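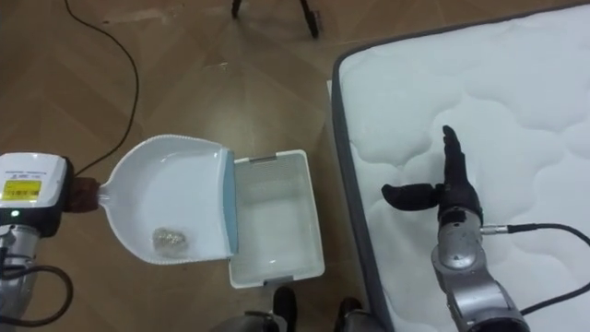 April, 4:40 pm. Dustpan tip, bedroom set, Usley checkpoint.

Fresh batch after the label fix. Usley is trained on 646 demos now (628 old ones plus the 18 Pantelis teleoped yesterday, all of them the pan-to-basket handover bit only). Everything else the same as Tadus: same chunk length, same cameras, same normalization stats. Yes I checked the stats this time.

What we're after: does adding a few targeted demos of one segment fix that segment without wrecking the rest. Tadus would get the pan over to the basket fine and then just hover. Wrist jitter, no roll, timeout. Pantelis reckons the old demos have too much operator hesitation right at that point, so the policy learned to hesitate. I buy it. The pause shows up in the joint velocities if you plot them.

Runs so far, 5 with Usley:

- 1: tipped, foil in basket. Slow.
- 2: tipped, foil in basket
- 3: rolled too early, lip short of the rim, foil on floor. Fail
- 4: tipped, but foil stuck on the rubber lip. Second shake got it. Counting as success w/ note
- 5: hover again, same as Tadus. Timeout

So 3 out of 5, too few to say anthing. Tadus on the same layout got none, also 5 runs. Do not put this in the slides yet.

Notes to self

Lip position at the start of the roll matters more than I thought. When the front lip is over the near edge of the basket it goes. Short of that the foil drops in the gap. Want to log lip-to-rim distance at roll onset for every run, can get it from FK plus the basket pose, no new hardware.

Right arm: commanded to hold the open hand up over the mattress the whole time. Policy still outputs small right-arm actions, we're masking them. Should compare masked vs unmasked before someone asks.

Basket is light and creeps when the pan touches it. Considered taping it down but then it's a different task from the demos. Leave it, re-square to the matress border between runs.

Foil is a harder case than the paper scraps, it catches. Stay with foil untill the numbers settle, then swap.

Karam planner baseline still not running on this layout. Collision mesh for the mattress is way too fat so it refuses any path through the gap. Pantelis Konstantinidis has a trimmed mesh on the Nirnden branch, merge that first.

Next: 18 more runs with Usley, then the same for Tadus, basket start poses from the same list in the same order. Save rosbags for ALL of them, fails too. Ran out of disk on run 4 last time, clear the scratch drive before starting.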